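Edel Rooms, Wondis House
Monthly inspection: grooming station and shared hair tools
Form 458, April
Completed by: Amna Mengal
Start: 8.40 am

Key: P = pass, A = attention needed, F = fail, N/A = not applicable

1. Worktop and mirror

1.1 Worktop clean, no residue at joints: P
1.2 Mirror fixings tight, no play when pressed at corners: P
1.3 Mirror edge free of chips: A
Comment: small chip at lower left corner, taped. Glazier booked.

2. Electrical

2.1 Dryer flex undamaged along full length: P
2.2 Dryer inlet filter clear of lint: A
Comment: filter cleaned during inspection. Interval to be shortened to fortnightly.
2.3 Straightener stand heat-resistant and stable: P
2.4 Socket outlets 300 mm or more from basin: P
2.5 Asset label legible on each appliance: P
Comment: label 3751 on the second dryer has been reprinted.

3. Storage

3.1 Clean and used tools kept in separate lidded trays: P
3.2 Disinfectant solution dated and within life: F
Comment: no date on the jar. Solution discarded, fresh batch mixed and labelled. Staff to write the date on the lid at the time of mixing.
3.3 Scissors stored closed, points down: P
3.4 Combs with broken teeth withdrawn: P
Comment: two withdrawn, both from the Veloso set.

4. Brushes

4.1 Back and handle free of cracks: see item sheet
4.2 Pins straight, none pushed back into the bed: see item sheet
4.3 Ball tips present on all pins. A pin without its tip can scratch the scalp and the brush must be withdrawn: see item sheet
4.4 Hair removed from between rows before washing: A
Comment: instruction card reissued. Comb out from the base of the pins, then wash. Do not soak brushes overnight.
4.5 Brushes left to dry with pins facing down: P

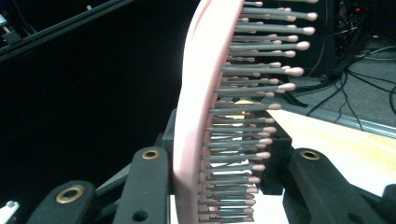
Item 16. Pink hairbrush, side view. Grey metal pins with rounded pink tips (ref. 4.3).

5. Actions

5.1 Replace mirror glass. Owner: Flikirora Maintenance. Open.
5.2 Date label on disinfectant jar. Owner: station lead. Closed.
5.3 Order replacement combs. Owner: A. Mengal. Open.
5.4 Dryer filter interval changed on the wall chart. Closed.

Finish: 9.25 am
Signed: A. Mengal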